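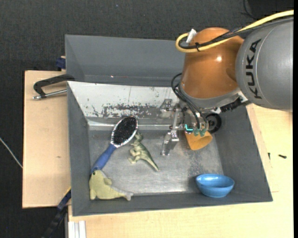 Fig. 2. Large grey bin, orange-yellow cup.

Wk 7 - Bins, totes and loose stock (Irkholm unit)

Recap: last week shelves. This week anything kept in an open bin.

Walls first. Matt grey is common, doesn't glare, bright items show up well against it. Look at the whitish panel at the back in fig. 2: paint worn, scraped, chips along the lower half. Note wear on your sheet, where + how much. Don't write "damaged", too vague.

Cups and other round things. Don't sit flat, lean, roll to the low side. Record wich way it tilts before you touch it. Partly hidden items still get counted!

Priltlow sheet: one line per item, colour then shape then position. Bin no. goes top right (871 for the practice set).

Metal floors - noisy, hard on china. Liner or no liner? Wernari handout says always, Esquivel says only for glass. Read both, p. 38 in the pack.

For next time: do the sheet for one bin at home, a drawer is fine. Bring it wtih you, 2 copies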